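Section 4. Putting up the Mahuika wall shelf

Read this section through once before you pick up the drill. It takes less time than filling a hole.

What you should have by now

From Section 3 you should have a stretch of wall you have tapped, scanned and made peace with, a pencil line that your spirit level agrees with, and the shelf itself, out of its box. The long brackets are in the bag marked Moston. The short ones belong to the bathroom model and have no business being in your box, though they sometimes stow away. Send them back or keep them in the drawer with all the other brackets.

You will also need a drill, a masonry or wood bit to suit the wall, a screwdriver, a vacuum cleaner and a second person with opinions about what is level.

CAUTION: Cables and pipes tend to run straight up and down, or straight across, from sockets and taps. Check the whole area with a detector. Do not drill in line with a light switch on the grounds that it will probably be fine.

4.1 Fixing the brackets

1. Hold the first bracket against the wall with its top edge on the pencil line. Mark both holes through the slots. Use a sharp pencil. A marker pen will come through two coats of emulsion and greet you every morning.

2. Repeat with the second bracket, then measure the gap between them again. If it has changed since Section 3, the wall has not moved.

3. Drill the holes to the depth of the plug. Wrap a bit of tape round the drill bit to show where to stop. Hold the vacuum nozzle just underneath as you go.

4. Push in the plugs. They should need a few light taps from a hammer. A plug that slides in with a sigh will slide out the same way, usually with the shelf. Fill the hole, let it set and start again, or use the larger Diltex plugs from the spares bag.

5. Drive the screws until they are snug, leaving a little play. Check the level. Have the discussion. Tighten fully.

NOTE: The grey plugs are for brick and block. Plasterboard needs the spring fixings, sold separately, for which we have received a number of letters.

4.2 Fitting the shelf

6. Lower the shelf on to the brackets with the grooved edge to the wall. It should drop about its own thickness and stop. If it rocks, take it off and look for a screw head standing proud.

7. Turn the two locking cams underneath a quarter turn clockwise. Stop when they stop. They are only plastic and take things personally.

8. Leave the shelf bare overnight if you have used filler anywhere near the fixings.

4.3 Loading

9. Put the heaviest things directly over the brackets and the light ones in the middle. Large art books are heavier than they look, and people who own one generally own more.

10. Stand books upright where you can. A row that leans will push whatever is at the end of it, so finish with a bookend, the Drorari or any other sort that stays put. Try the arrangement on a table first.

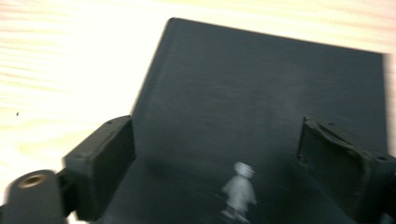
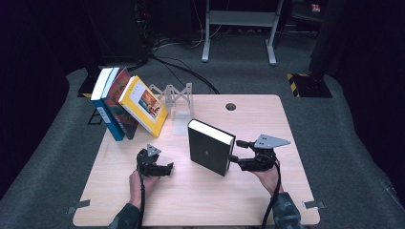
Books leaning on a metal stand, second picture.

11. Move the row to the shelf a few books at a time, starting over a bracket. Step back and look along the front edge. A slight dip in the middle means there is too much in the middle.

4.4 Afterwards

Retighten the bracket screws in January, when the heating has been on long enough to shrink anything that was going to shrink. After that, once a year will do, or whenever something rolls off.

CAUTION: The shelf is not a step, a handhold or a perch for the cat. We accept that the cat has not read this section.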